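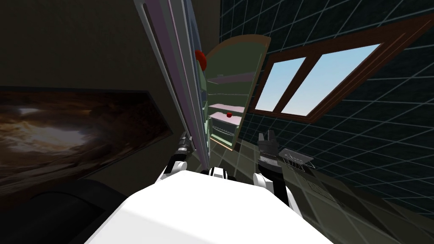 A rendered kitchen, with two robot arms raised toward a tall white appliance door and an open cabinet.

Rooms That Listen

At the Virkley, a former seed warehouse on the east side of Drinden, Rosalie Kuster has installed a work that visitors hear well before they see it. "Low Pantry" occupies the whole of the ground floor. Its principal material is glass: 1443 jars, collected over two winters from households in the surrounding district, each hung at a height determined by its pitch.

The jars are sounded by air. Beneath a raised floor, a set of bellows adapted from discarded church organs pushes a slow current through narrow brass tubes, and each tube ends at the mouth of a jar. The bellows are governed by a paper roll that Kuster punched by hand. A full cycle lasts 12 hours, a little longer than the museum's opening day, so no visitor hears all of it in a single sitting. The quietest passage falls shortly after three in the afternoon, when only the largest jars are in use and the sound is closer to a pressure in the room than to a note.

Kuster trained as an organ builder in the Gajdoš workshop before turning to sculpture, and the discipline of that trade is evident throughout. Joints are leathered and pinned. The tubes are voiced individually, and a worn tuning knife hangs from a nail beside the stair, where staff use it each morning. Her earlier pieces, among them the wind cabinets shown at Brultby, were small enough to be played by one person at a bench. The present work has no player and no bench, and its scale has altered the character of the sound considerably.

"A jar keeps the shape of the breath you give it for only a moment," Kuster said during the installation. "I wanted enough of them that the moments would begin to overlap."

The exhibition was organized by Jinfeng Luo, the Virkley's curator of sound and media, who first proposed a commission to the artist after hearing a recording of the Brultby cabinets. Luo has resisted the temptation to surround the piece with explanatory apparatus. A single panel by the entrance gives the title, the materials and the duration. The remaining galleries on the upper floor are devoted to works on paper by two artists whose practices touch on notation, Wenceslao Arancibia and Abelardo Lucero.

Arancibia contributes a series of graphite drawings made while listening to shortwave radio. The lines are dense at the left margin and thin toward the right, following the loss of signal over the course of a night. Lucero's folding scores are more playful. Printed in three colors on waxed cloth, they may be opened in any order, and a small ensemble will perform from them in the stairwell in January. A second performance is planned for the close of the exhibition.

The pairing is not entirely even. Arancibia's drawings reward close attention, but the lighting upstairs is low, and the later sheets are difficult to read from the distance the barrier requires. Lucero's scores suffer a different loss behind glass, having been made to be handled. A reading copy on the central table would have served them well.

Downstairs, such reservations fall away. The composer Baltasar Cisternas, who advised on the tuning, persuaded Kuster to leave some 800 of the jars exactly as they were received, without grinding the rims or adding water to correct the pitch. The remainder were adjusted to form a loose scale around them. The result is a harmony that drifts and settles without ever quite agreeing with itself. Near the loading doors, where the air is cooler, the lowest tones lag slightly behind the rest.

Benches line the north wall, and visitors may also walk among the jars along a marked path. Shoes with hard soles are exchanged at the desk for felt slippers. The raised floor carries the movement of the bellows upward, and on the afternoon of the preview several guests had taken to lying down on it, coats folded under their heads, while the paper roll advanced through its long middle section.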